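Bought the Brurkon soft-close hinges, not convinced

puvis_pete
10/22/20
Fitted Brurkon soft-close hinges to the whole kitchen in April on the strength of the "lifetime" claim. Two have already started slamming. Paid 108 quid for the set. Has anyone had theirs last, or is it all marketing?

Snædís B
Mine are seven years old and fine. Did you adjust the little screw on the arm? Most people don't.

puvis_pete
Yes, both ways. No difference. And lifetime of what, exactly? The leaflet doesn't say.

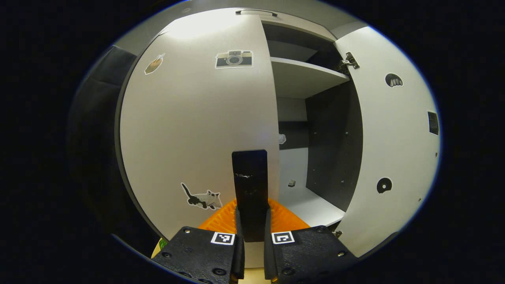

White doors, both open

jacquet_p
Riviere use the same word on theirs. I wrote and asked, and got a page back about "normal domestic use". I'd sooner have a plain number of years.

Snædís B
You're both being hard on them. A heavy door will wear out any damper. What do yours weigh?

puvis_pete
No idea, I'm not taking one off to put it on the bathroom scales.

jacquet_p
Pilero ones were cheaper and mine still shut quietly. Not saying they're better, I've only had them since April as well.

Snædís B
Then that proves nothing, Pascal.

puvis_pete
I've emailed Brurkon for two replacements. Will post if they answer.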